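Traltemar slotted bench top - quick review
Posted by Mwanaisha Obura, December

Short version: buy it if you take PCs apart more than twice a year. Otherwise a kitchen table and a towel will do fine.

I got the Traltemar aluminum top to replace a sheet of MDF that had gone soft at the corners. Ordered through Bansal, came in 2 boxes, one of them a bit chewed up. Bolts all there. Hex key was junk, used my own.

What I do on it - old office towers mostly. Side panel off, lay the thing down, check the memory, check the drive, decide if its worth keeping. A full tower fits with the panel next to it, and that sold me. No more leaning panels on the chair and kicking them over.

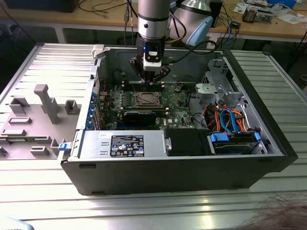 The good

Stiff. Really stiff. I leaned my whole weight on the middle and got nothing. The Grurkton top I had on loan before this bowed under one heavy printer.

The slots take clamps anywhere along the length. I keep 4 little stops in there so a case can't walk when I'm pulling on a stubborn connector. Wipes down in seconds too.

The not so good

Screws. They go straight in the slots and roll. Get a magnetic dish, I use a cheap Pernden one, and make it a habit. I've fished out the same case screw more times than I want to admit.

Also it's bare metal. Don't power up a loose board on it, put a mat down first. Board still in its case, no worries. The manual gives this one line on page 2, should be on the front in big letters.

And the edges could be smoother. Filed mine down a bit, ten minute job.

Working on a tower flat like this is just easier, by the way. Socket, card, power supply, drive cables - all facing up at you, no crouching with a flashlight in your teeth. Would of saved my neck years ago.

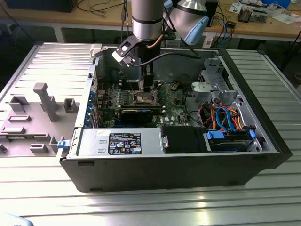 Tower on its side, blue drive clips over on the right.

Would I buy it again? Yes, but I'd get the mat at the same time and skip the second shipping charge. 4 out of 5, lost one for the edges and that hex key.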